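Search this site Enter keywords Go

Speaker notes: Intake practices and older LGBT tenants in subsidized senior housing
Khanyisile Shezi, Oltano Housing Research
Session length: 15 minutes plus questions

Slide 1. Title. Say name, say Oltano, move on. Handout is at the back of the room.

Slide 2. Scope. We reviewed written intake procedures at 17 subsidized senior buildings. Review covered application forms, house rules, roommate and guest policies, and emergency contact forms. We did not interview tenants. State this early, as the question came up last time.

Slide 3. Forms. Most application forms still ask for marital status with a fixed set of boxes. A long-term partner who never married the applicant ends up under "other occupant" or is left off the lease. If the leaseholder dies or moves to nursing care, the person left off may have no clear right to stay. The fix is a household section that records each adult by name and asks whether that adult should be on the lease.

Slide 4. Emergency contacts. Forms that say "next of kin" tend to produce the name of a relative. For many older applicants the person who would come to the hospital is a friend or a former partner. Recommended wording: "Who should we call first?" Leave two lines. Do not ask for the relationship unless a funding rule calls for it.
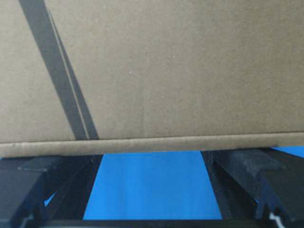 Does a building need to ask about sexual orientation to serve these tenants well? Most of what we recommend works without asking. Where the question is asked, it should be optional, kept apart from the eligibility file, and explained in one sentence on the form.

Slide 5. Staff training. The Driltia building runs a 2-hour session for front desk, maintenance and management together. Point out maintenance -- they enter apartments more often than anyone else on staff. Content is mainly privacy: what staff may repeat, and to whom.

Slide 6. Cost. Sánchez House budgeted $3,000 for revised forms, translation and one training round. Translation was the largest line. Do not present this as a benchmark. It is one building.

Slide 7. Complaints. Written procedures usually send a harassment complaint to the building manager. Few name a second person to contact when the complaint concerns the manager. Gonow Terrace lists an outside contact on the same page as the house rules. Show the page, read the paragraph aloud, pause.

Slide 8. Next steps. Revised form templates go out in August. Buildings that want a review should send blank forms only -- no completed applications.

If time is short, skip slide 6 and take questions from slide 7.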